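Child-resistant packaging

Child-resistant packaging is a container or closure made to be hard for young children to open while still usable by adults. It is used for medicines, cleaning products, and laundry detergents.

Types

Common forms include push-and-turn caps, squeeze-and-turn caps, and blister packs with a peel layer.

Testing

Designs are usually tested with panels of children and older adults. In the Rinham home safety survey, led by Marilou Macapagal, 397 of 1,010 households kept at least one cleaning product in a package without such a closure.

Household laundry
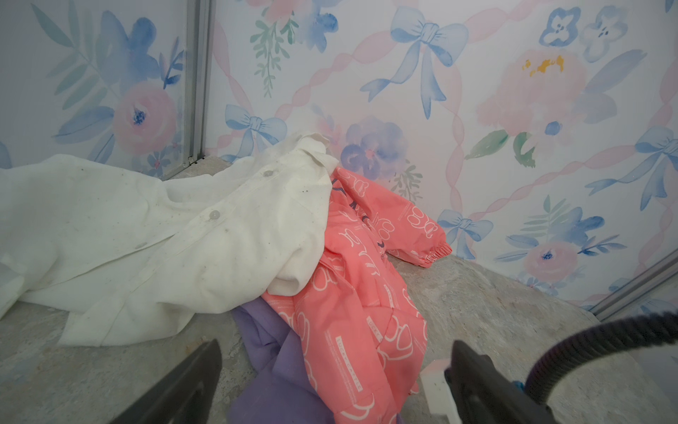
A white button-up shirt and a coral-pink children's jacket.

Single-dose detergent packets are often sold in tubs with locking lids. The lid protects only when fully closed.

See also
Poison control center
Blister pack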